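**Drallwood Desk Cloth, printed cotton**

Supplied by Karam Furnishings to offices, libraries and study rooms.

The Drallwood desk cloth is intended for tables in daily use, where papers, chargers and small equipment are set down and taken up again many times. It protects the surface beneath from scuffs and lies flat without clips or weights.

**Details**

- Ground colour: teal
- Pattern: clusters of gold flowers on tan branches
- Width: 90 cm
- Length: cut to order, up to 241 cm
- Hem: 2 cm, double stitched
- Care: machine wash at 35 degrees, line dry, warm iron on the reverse

Orders placed through the Mastidham showroom are cut and hemmed on the premises. Cloths cut to a special length cannot be returned unless faulty. Customers furnishing several rooms are advised to order all pieces together, as shades may differ slightly between printings – the gold in particular.

The cloth is not heatproof. Adhesive tape may be used on it for short periods and should be peeled back slowly along the weave.

A matching border in plain teal will be added to the range in November.
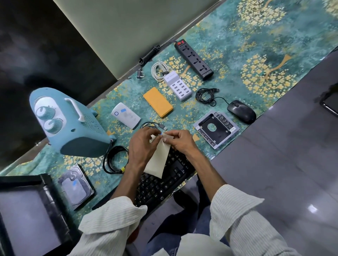
Maysoun Chidiac writes that her cloth has kept its colour after a year of regular washing, although she would have preferred a deeper hem at the front edge, where her sleeves rub. A deeper hem can be requested when ordering and does not alter the price.

Enquiries and requests for swatches should be addressed to Nabil Khalaf at the Mastidham showroom.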